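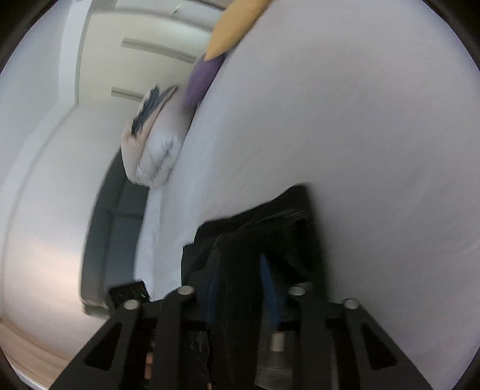

El inventario de la habitación 13 empezó a las nueve, según el protocolo de Obura: primero lo blando, después lo duro, por último lo que no figura en ninguna lista. Reiko Hoshino dictaba y Kristýna Oravec escribía. Sábana blanca, sin marca. Almohada amarillo mostaza. Almohada morada. Almohada blanca con dibujo azul oscuro, estado: arrugada. La estructura de la cama, tapizada en gris oscuro, se anotó aparte, en la hoja del mobiliario. Sobre la sábana había una prenda oscura, un pantalón al parecer, y Reiko tardó en dictarla.

– Prenda – dijo al fin –. Una.

– ¿Categoría?

– Déjalo en blanco.

Kristýna no dejaba casillas en blanco. El formulario Rillix las rechazaba en la oficina y el expediente volvía a los dos días, con un sello que obligaba a repetir la visita. Escribió «pendiente» y pasó de línea.

El inquilino había firmado en enero por 60 semanas. La última transferencia llevaba la referencia 148 y cubría hasta fin de mes. No constaba preaviso. Las llaves habían llegado por correo, en un sobre de la casa Kistard, sin carta.

Reiko midió el hueco de la pared, comprobó el suelo de madera clara en busca de golpes y no encontró ninguno que mereciera descuento. Luego volvió a la cama. El procedimiento mandaba doblar la ropa, embolsarla y etiquetarla con el número de la habitación. Ella dobló el pantalón por la costura, lo desdobló y lo dobló otra vez, más estrecho.

– En Gresance lo guardaban seis meses – dijo.

– Aquí son tres.

– Ya lo sé.

La bolsa pesó menos de lo que admitía la báscula, que marcó cero. Kristýna anotó el cero. Después retiraron las almohadas y la sábana y las metieron en el saco de lavandería, que cerraron con la brida reglamentaria.

En el pasillo, Reiko preguntó si «pendiente» contaba como categoría. Kristýna buscó en el anexo 2, donde figuraban los estados admitidos por orden alfabético. Estaba entre «parcial» y «perdido». Firmaron las dos y bajaron a la 12.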